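Workshop > Notebook > Handling rules
August, entry by Merja Pesonen
Filed under: Good practice, Grippers, Soft goods

Picked up again after lunch on the handling rules for garments, which Chang-ho and I have been promising Stalley for far too long. I do want these to be rules people are glad to have, so please scribble on them if something reads badly – I would much sooner have a messy page than a tidy one that gets ignored!

Rule 6 took up most of the morning. It now says that dark fabric goes on a plain light surface, and that the pads go either side of a narrow part of the cloth before anyone gives the close command. Charmaine wanted "narrow" spelled out and she is quite right, but I haven't found a wording I like yet. A sleeve is easy enough to talk about, a bunched-up hem much less so.
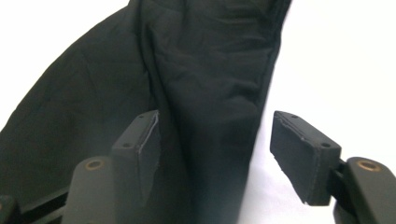

When should a finger pad be taken out of use?
Once the coating has gone from the gripping face, swap the pad and write it in the pad log, even if it still seems to hold well. Scuffs on the outer sides can wait for the monthly check.

Štefánia asked whether we change pads singly or in pairs. Pairs, please, and both numbers in the log. The last pair from Zornell went in as 2648, and I have put the spares in drawer 69 with the small screws (do put the screws back, they are a devil to find).

Still to do: the wording for "narrow", and a line on zips and buttons, which Bo-ram has offered to draft. I'll be at the bench until four if anyone wants to argue about hems.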